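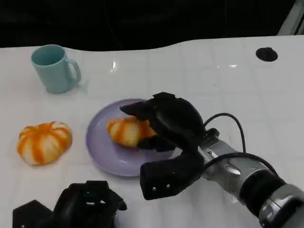

Stillmont Early Learning Department – Play Resources Collection

Gallery: The Breakfast Table

The Breakfast Table is one of the themed sets held in the Play Resources Collection and lent to nurseries, kindergartens and family centers in the Stillmont area. The collection now holds 106 sets for pretend play, of which 42 are concerned with food, cooking and the home. This page presents pieces from the set, together with notes for staff who wish to borrow it.

The croissant and plate
A curved toy croissant, with bands of golden orange and lighter cream, on a round plate in pale purple. The plate has a slightly raised rim. Children generally choose this piece first when they are asked to serve a guest.

The pumpkin bun
A round, flattened bun with deep lobes, striped in bright orange and creamy white. It shares its coloring with the croissant, and the two are often used together in sorting and matching activities. Staff may wish to ask children which other foods could belong to the same bakery.

The mug
A plain light blue-green plastic mug with a matte finish and a C-shaped handle. It is suitable for pouring games and for early practice in setting a place at the table.

Using the set
The department recommends a plain, light-colored surface, on which young children can pick out each piece with ease. Two or three children may play at one time – larger groups should be offered a second set. All pieces should be wiped with a damp cloth and dried before they are returned to the box.

Borrowing
Sets are lent for a period of three weeks and may be renewed once. Requests for the fall term are accepted from Mon 7 August, and sets will be ready for collection at the Teshome Building, Room 130. Borrowers are asked to check the contents against the printed card inside the lid and to report any missing piece to the department. The kitchen and market sets will be added to the gallery in October.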